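Guides > Bench Robots > Set-Up Guide > Section 3: Planning and Budgeting
6 min read

3. Before you buy anything

I put this section ahead of the wiring one because I did it the other way around on my first bench and paid for it twice. Grab a notepad and a tape measure. You don't need a quote from anyone yet!

3.1 Pick the job first

1. Write down the one thing you want the arm to pick up on day one. Mine was a plain block, and I'd tell anyone to start there.
2. Measure the widest side of it. Write that number next to the gripper opening on the spec sheet, and leave yourself room on both sides so the fingers can come down without brushing anything.
3. Decide whether you want a camera at the wrist. I do, every time (more on the cost in 3.3).

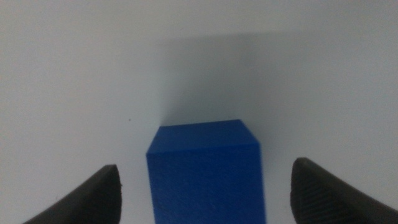 4. Weigh your heaviest part, then add the weight of the gripper and the camera and its cable. The payload on the sheet almost always means the bare arm, and I have watched people get caught by this with a part that seemed tiny.
5. Only now go look at arms.

Note: If you have two jobs in mind, plan for the harder one and start with the easier one. You can grow into an arm. Shrinking a part is tougher.

3.2 Plan the table

I used to treat the table as free, like it came with the room. It doesn't. The Keltevov base plate that I use needs a stiff top, and the old folding table I had in mind wobbled whenever the arm stopped short.

1. Mark the arm's full reach on the floor with tape before you order a top.
2. Pick a plain, light surface if you're using a camera. Colored blocks are easy to find on white, and you'll spend less time fiddling with settings.
3. Keep your work area well inside the edges. Parts roll, and I'm too old to crawl after them.
4. Leave a clear walkway on the side where you'll stand - you'll be there more than you think.

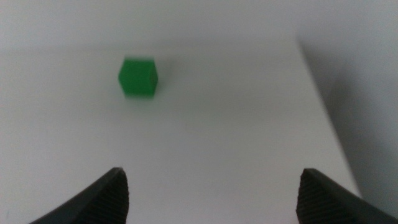

Fig. 3-2. Open gripper with a green cube farther out on a white tabletop.

Caution: Fix the base down before you power the arm, even for a quick test. Keep the stop button where you can hit it without leaning over the table.

3.3 Add it all up

My last bench came to $2,664 before the arm itself. That covered the table, the base plate, the gripper, the camera, lights and a box of cables. The gripper was the big one, at just over $700 from Mahama, and I'd spend it again.

1. List the arm, gripper, camera, table, lights, computer and cables on separate lines. One lump sum hides things.
2. Add spare finger pads. Ribbed pads wear, and I order them in threes from Lesgate so that shipping doesn't sting so much.
3. Ask every seller for lead time in writing. My Wusarach controller took 17 days and everything else sat in boxes until it showed up.
4. Put your own hours in the budget too. Anas Saliba went over my first spreadsheet and that was the one line he circled, with a big question mark.

Note: Check whether the gripper price includes the mounting flange. Some do, some don't, and the product page can be vague about it.

3.4 Order in this order

1. Table and base plate.
2. Arm and controller, together if the seller will do it.
3. Gripper, camera and flange, once you've checked the bolt pattern against the arm you really bought.
4. Lights last. Try the room with what you have for a few days and see what the camera makes of it.

Keep the packaging until the arm has run through the full checks in Section 5. Returns without the foam inserts can be a pain, and the box is handy if you move.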